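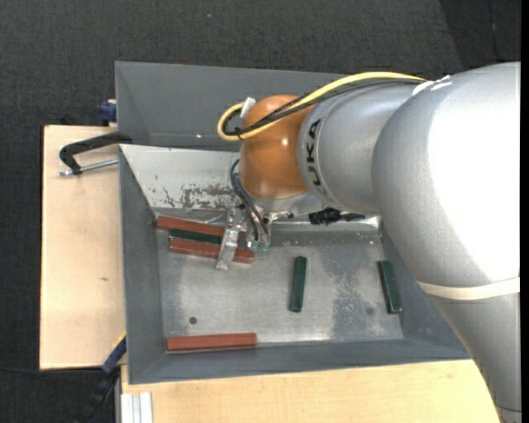
Thu 11 June

Spent half my lunch break arguing with Luana Coutinho about whether a machine will ever empty my dishwasher. She says five years, tops. I say she has never seen my dishwasher (or my silverware drawer, which is a crime). What gets me is how much of a chore is just picking stuff out of a mess! Take the bars in that gray bin, the reddish-brown ones and the dark green ones. Three of them are lying close together with a green one stuck in the middle, and the others are pointing every which way. My niece could clear that out while watching cartoons. For a big KUKA arm with all those cables looped over it, I bet it's a real puzzle which one to grab first and where to put the finger so it doesn't shove the neighbors along.

Luana used to load parts at Grinham, back in March when they were short on the night shift, and she says she'd have handed that job over in a heartbeat. Fair enough. My wrists hurt just hearing about it. But she also wants one at home for laundry, and that's where she loses me. Bars hold their shape. Socks don't! I told her if it gets 89 socks right out of 100 I still have to hunt down the other 11, and I'm already doing that now for free.

Anyway, she bet me lunch. Need to buy dish soap tomorrow, and call Mom back.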